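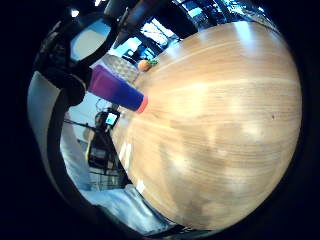
The tumbler and the round table.

Falon Table and Desk List
February 2018
Subject: Re: Keeping things on a wood top without marking it

Answering the message quoted at the bottom. We have a round table and a couple of desks in the same room, all light wood, and all of them get used every day. The round one is from Kwon and cost $467. It has an oil finish. I have put on 2 more coats myself, both thin, with a day between them.

The biggest help has been looking at the bottoms of things. People worry about cups and forget the rest. Our tall tumbler has a smooth base and has never left a ring. A plain glass with something cold in it will leave one if it stands there all afternoon, so glasses go on a coaster when they are full. 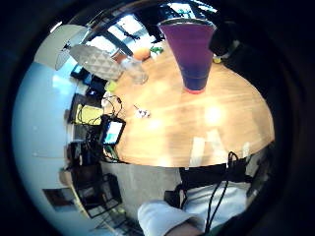
Fruit is fine on bare wood for a few hours. Overnight I move it to a bowl. An orange that has gone soft underneath will leave a spot in the oil, and the only cure I know is to sand lightly and oil the whole top again. Touching up just the spot shows, especially by a window.

On your question about glare, I don't think you have done anything wrong. A pale top with lights over it and windows behind it is going to shine. I tried a matte wax from Ultico on the underside as a test. It cut the shine some but felt sticky, and I did not go on with it.

This is what I do with the heavier things, in the order I do it when I clear the table:

1. Small items first. Anything that can roll goes in a tray. Grit collects under the little pieces, and pushing them across the top is how we got most of our scratches. 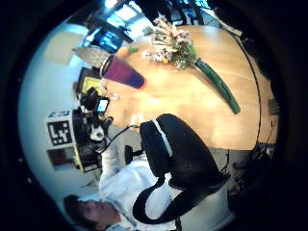

2. Flowers. Lift the vase with one hand on the bunch and one under the base. If you take the flowers out, hold them low on the stems, and wipe up any bits that drop before you put a cloth down.

3. Lamps. Felt pads under the base, the stick-on kind. I replace them every March. Old ones go hard and hold dirt.

4. Cables. Lift them clear. Dragging a plug over an edge will dent it.

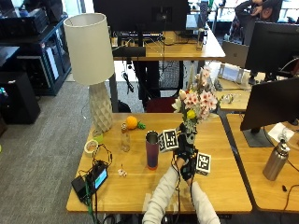 Tape is the one thing I am strict about. A roll can sit on the desk, but no strips stuck to the wood, even for a minute. Masking tape pulled some of the finish off one of the desks the first winter, and I can still find the place with my thumb.

I don't know the Vultuslow oil you mentioned. If you try it, please post how long it took to cure.

----- Earlier message -----

Hello all,

I just bought a used round table, 55 inches across, light wood, with no label on it. The seller said it was oiled. I keep flowers, a lamp and usually a cup or two on it. Do I need coasters and mats under everything, or only the cups? Also, the top looks very shiny in daylight and I wonder if I used too much oil. I was going to try the Vultuslow one next.

Thanks for any help.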